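The great stapler roundup

April 19, 2024

So I finally did the desk. Specifically, I finally did the staplers, which have been bugging me since September, when we moved the Jivarville newsletter from email back to paper (long story, the readers asked for it, I gave in).

We mail out 63 copies now. Every one is three sheets and a staple, and every month I grab whichever stapler is closest, it clicks twice, and then it's empty. I go find another one. That one is empty too! By the end of newsletter night I'm folding corners over and hoping for the best.

My friend Wiremu Fairweather came by for coffee and told me I didn't have a stapler problem, I had a refill problem. Rude, but fair. So this week everything that staples came out of the drawers, and the rule was that nothing goes away until it's been opened, looked at and filled.

A few things I learned. The long one opens right up along its whole length, and I'd been scared of it for years for no reason. Old half strips are fine to use up, just put them in first and slide a full one in behind. And please check the size on the box before you start – I had a pack of 1320 staples from Kustuder in the back of a drawer that fit nothing I own. Those went to the school office.

The white basket with the little holes is the best part of all this. It used to live under the bathroom sink and now it's for desk stuff only, and I love being able to just lift the whole thing out of the way when I need the table. The power strip stays on the left with the chargers, I gave up on moving that.

I still want some kind of label for the staple boxes so I'm not squinting at them next month. If you have a label maker you like, tell me in the comments, because the Hider one I had ate 14 feet of tape and quit.

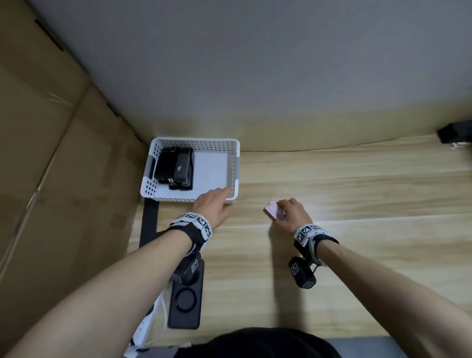
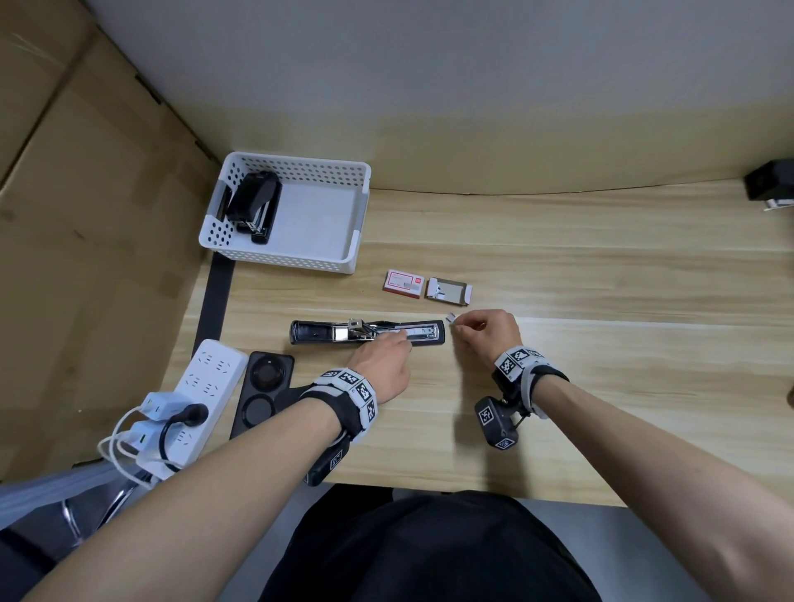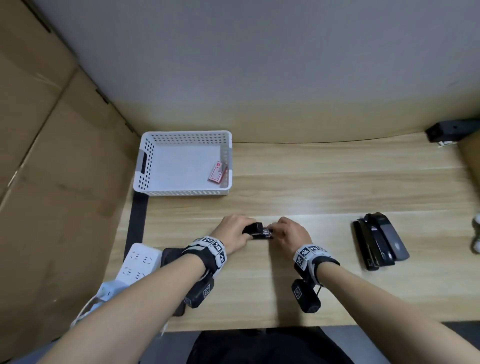 Refill day at the desk, white basket and all.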